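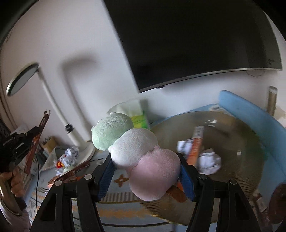
Equipment wish lists, and what I did with yours
From the Wonero newsletter, 18/11/2022

It's budget time again, so this is my yearly attempt to turn a pile of sticky notes, half-finished spreadsheets and things people shouted at me in the hallway into an order we can get signed off. Thank you to everybody who sent something in. Thank you especially to the person who wrote only "more pads please" and underlined it. I hear you, and I'll get to the pads.

First the number, because I know you'll all scroll down looking for it. For hand-held grippers and everything that hangs off them we have over $2,400 left to spend before the new money arrives in June. That sounded like plenty to me when I first saw it! Then I started writing down what one working station costs once you add the bits that never show up on the quote, and it got smaller very fast.

So let's talk about those bits. When we bought our first grippers from Jerkarex I did what I suspect most people do: I looked at the price of the gripper, multiplied, and felt pleased with myself. I didn't budget for cables or for spare pads. I didn't budget for storage either, and the storage filled up in a week (if you're wondering where the baking shelf in the kitchen went, it's in the gripper room, and I'm sorry). A gripper is the kind of purchase that brings its relatives with it. This time every gripper on the list has its own line underneath for pads, cables, card space and a case, and if the line is blank I send the request back. A few of you have already had one back from me. It wasn't personal.

The grippers themselves

We're getting two more. I went back and forth on this for a while. The request from the home tasks group was for more than that, and I understand why, as it's miserable to wait for your turn when you've just laid out a whole table. But a third one would eat the parts money, and a gripper waiting on a part doesn't pick up much. Two more, properly kitted out, gets people working side by side instead of taking turns, and we can ask again in June with some real usage behind us.

The quotes came from Jerkarex and from Matoušek. The Matoušek one is the cheaper of the pair on paper, and I liked the people on the phone very much. What tipped me the other way is that our spare parts drawer is already full of Jerkarex pieces. If we mix makes, we stock everything double, and whoever does the setup in the morning has to learn a second set of screws. I did ask Matoušek to keep our quote open, and they kindly said they would — so if anyone has used their jaws and thinks I'm being stubborn, please come and argue with me before the order goes in.

Pads, pads, pads

All right, underliner, this is your section. Pads wear. They wear fastest on the people who do the most work, and I'd hate for anyone to go easy on a session just to save the rubbery bits. Up to now I've bought them whenever somebody complained, with shipping on top every single time, and when I added up a year of that shipping I had to go for a little walk. From now on they come in one bulk order and live in the top drawer, and you change them when they need changing. No form! Just put a tick on the sheet taped inside the drawer so that I can see how quickly they go.

One request while we're here. When you change a pad, change the one across from it too. A fresh pad facing a tired one makes soft things slide off to the side when you squeeze them, and then you spend ages blaming the toy.

Stuff for the tables

This is my favorite part of the budget and the one I get teased about. Props are cheap, so nobody plans for them, so they get bought on somebody's own card on the way in and the receipts reach me months later in the bottom of a tote bag. I've set aside a proper props line this year. It's small, but it's there, and it's yours to use.

What I'd like us to spend it on is variety. Going through the wish lists, I noticed that everybody asks for more of what they already have. We have boxes. We have a great many boxes! Boxes are lovely to grip, they have flat sides and they hold still for you. What teaches us more is the awkward stuff: plush toys with bits that bulge out between the jaws, crinkly packaging, a crumpled ball of paper that changes shape as soon as you touch it, see-through things, shiny things. A glass turntable is a gift in this respect, since whatever you put on it may decide to go for a ride. Patterned tablecloths too. I know the plain ones photograph more neatly, but real kitchens and living rooms are busy, and we want the busy ones in the mix.

Thrift stores are fine for all of this, please go wild. The only things I'd ask you to skip are anything with a sharp broken edge, anything that sheds glitter (never again), and food that was opened before you got it. Keep the receipt and photograph it the same day. If you buy a plush toy, give it a wash before it goes on the table.

I've also put in for five stacking bins, the deep kind with lids. The idea is that a table's worth of things goes into a bin and comes out again as a set, so you're not hunting through the cupboard for the other half of your layout. Labels go on the short side, please, where you can read them on the shelf.

Lamps and other small annoyances

Several of you asked for new overhead lighting. I got a price for it and quietly closed the email. It would take the whole pot, and the landlord would want a say on top. Desk lamps we can do. They're easy to move, they throw different shadows depending on where you stand them, and if one breaks we've lost very little. So lamps are in, ceiling lights are out, and I've moved the ceiling question to the June list where it can bother me then.

Cables: yes. Longer ones, and some clips to get them off the tablecloth. I've snagged a sleeve on one myself and nearly taken a whole layout with me. Clips cost next to nothing and I'm embarrassed we didn't have them sooner.

The Tereck question

I've had more messages about this than about anything else, so here goes. Tereck offered us a service plan for everything we own, paid up front, with loaner units if something goes in for repair. The loaners are very tempting. A broken gripper in the middle of a busy stretch hurts, and I'd love to have somebody to call.

My trouble is that it runs for two years and we can't get out of it early. We're changing how we work so quickly that I don't feel good tying up money for that long, especially when most of our repairs so far have been a loose screw and somebody patient with a small hex key. I've told them no for now and asked whether they'd do a pay-as-you-go version. They're thinking about it. If they come back with something decent before June I'll put it in this newsletter and you can all tell me what you think, as I'm sure you will.

In the meantime I'm holding back part of the pot for repairs. It has its own row in the sheet, and it's in yellow so I don't spend it on lamps by accident. If we get to June and the row is untouched, it goes to props.

How to ask for something

If it isn't on the list yet, you can still send it in. A good request tells me what you want, where to buy it, what it needs to run, and what you can't do today without it. That last bit matters most to me. "It would be nice" is hard to defend to the people who sign, and "we lose the first part of every session swapping cables" is very easy. You don't have to write an essay. A couple of lines in an email is plenty, and a link beats a product name every time.

Please also tell me what you don't use. I know there's equipment sitting in the back of cupboards because somebody feels bad about having asked for it. Don't feel bad! I once bought a label printer that only printed in one size, and it was too big for any label we had. Bring the unloved things to the long table by the window and someone else may take them home to their station, and whatever's left over I'll try to sell and add to the pot.

The sheet is in the shared folder under Equipment, and comments are switched on. The order goes out as soon as the signatures are back, pads first.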